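Home » Guides » Trade & Fishing » How to send live shellfish to an EU buyer without losing the load

How to send live shellfish to an EU buyer without losing the load

By Cameron Treloar. Updated Aug 28, 2025

Quick version for small boats and one-van outfits. Not legal advice, rules shift, check the government pages before you book anything.

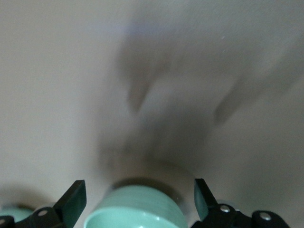

Before you start

Find out what class your harvesting water is. Everything hangs on this. Clean water, you can usually send live and ready to eat. Anything lower needs purifying first, and the EU side wants that done before it leaves, not after. Ask your local authority if unsure. Ring, don't email. In August half of them are on leave.

Farmed and wild stock get different paperwork too. Don't mix them on one form.

Step 1 – Get the buyer sorted

Need a named importer in the EU. Full address, their registration details, a mobile that gets answered at 4am. Our first Jarnholm buyer gave us an office line only. Lorry sat there till nine.

Step 2 – Purify and pack

Use an approved centre. We use the one at Plombridge, you may have somewhere closer. Book the tank before you book the lorry.

Pack oysters cup side down, tight, lid strapped. Mussels in net bags, not squashed. Label every bag or box: species, date packed, centre number. Labels that peel off in the damp are useless, buy decent ones.

Step 3 – Health certificate

An official vet or certifying officer signs it. They'll want:

Species and Latin name
Net weight, in kilos
Number of packages
Harvest area
Importer and border post

Weights must match the invoice exactly. Ours once said 547 kg on one and 574 on the other, someone's typing. Whole load held. Check it twice, then get sombody else to check it.

Step 4 – Catch certificate (wild only)

Your vessel details and landing date. Do it online as soon as you've landed, don't leave it for the evening. Farmed shellfish don't normally need one but carry proof they're farmed.

Step 5 – Tell the border post

The importer or their agent does the pre-notification. Chase them. Get the reference number in writing and send it to the driver.

Not every post takes live animals. Pick the route round the post, not the other way about.

Step 6 – Load and go

Originals with the driver, copies on your phone. Seal number on the certificate has to match the seal on the door – read it out loud at the back of the lorry.

What it costs

Our last run out of Firton, shared load: £103 for the vet's time, £749 all in with haulage and the agent. Yours will differ. Macedo run was dearer, longer drive.

If it gets stopped

Call the agent first, not the buyer. Ask which box is wrong. A replacement certificate is sometimes possible, but a pen correction at the roadside isnt. Keep the doors shut and the chiller on.

Next guide: filling in the commercial invoice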